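A Bin for Everything Else 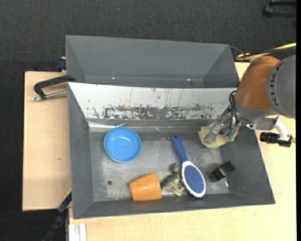

The woman who runs the swap room at Nostley would like you to stop being embarrassed by your junk drawer. "Bring me the odd stuff!" she says, already laughing. Furniture and coats get shelves of their own at Postik, the little reuse shop she opened in July, but her favorite corner is the mixed bins, where a hairbrush can end up right beside a green toy animal and an orange cup. "People slow down when things are jumbled," she says. "They pick something up just to see what's under it, and then they're telling me about their grandmother's kitchen."

The bins are gray and pretty scratched up, and she loves them for it. She got them from Ibarra, a bakery supplier that was clearing out its back room, and paid 32 dollars for the lot. "New ones would make me nervous. I'd be wiping them all day."

In its first month the shop passed along 428 items. Her goal is 1,000 by winter, and she thinks small housewares will get her there. Bowls go fast, and so do toys. Brushes get a soak and a scrub before they go out (she swears by plain dish soap and an old toothbrush).

What does she take home herself? "Cups," she says. "I have 24. Please don't tell my sister."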